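Gripper build, part four: fingers

I had hoped to be writing about the wrist mount by now, but most of December went on the fingers again, so that is what you are getting.

For anyone who missed the earlier posts, it is a two-finger gripper you carry by hand, with a camera looking out over the top of it. The idea is to do the job yourself with the gripper, record it, and use the recordings to teach the arm that Odair and I have been putting together at the Jurbridge workshop. The arm still lives under a dust sheet. The hand-held part is the one that gets used.

The first set of fingers was printed in a hard filament and they were useless on anything soft. A tea towel slid straight out. I tried sticking rubber tape on them, which worked for an evening and then started to peel at the corners. The second set came out of a flexible filament, the cheapest I could find, and they bent outwards when you squeezed. The set on it now is flexible as well but printed with thicker walls and more infill, in blue, as that was the reel left in the cupboard.

The linkage gave me more trouble than the fingers did. Each arm has a triangle cut out of it to save a bit of weight, and the joints turn on metal pins. My first holes were too tight, so the whole thing stuck halfway. I drilled them out, went too far, and had to print the arms again. If you are copying this, print a small test piece with one hole in it before you print the lot. Each pair of arms takes 2 hours on the workshop machine and there is usually someone waiting for it.

Laundry is what we are practising on. It is cheap, it does not break when dropped, and everybody has some. Small knitted things are better to learn with than shirts, because you can pinch them in the middle and the fabric bunches up between the pads.
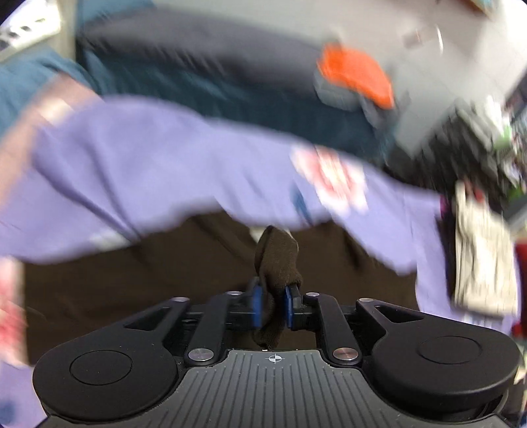 Erhan Türkmen wrote to ask why I don't just buy a ready-made gripper, as by his sums I must have spent more on filament and pins than one would cost second-hand. He also thinks the pads should be ribbed, and that flat ones will go shiny and lose their hold after 500 grabs or so.

He may be right about the money. I have not added it up and don't plan to. On the ribs, I did print one ribbed pair and they caught on loose stitches, so I went back to flat. I will keep an eye on the wear.

Still to do: a stiffer spring on the trigger, a better way of routing the cable so it stops catching my sleeve, and a new bracket for the camera. Triin has offered to draw the bracket if I send her the measurements, which I keep forgetting to take.

Files for the arms and fingers are on the Farndale page with the others. The pin holes are the corrected ones.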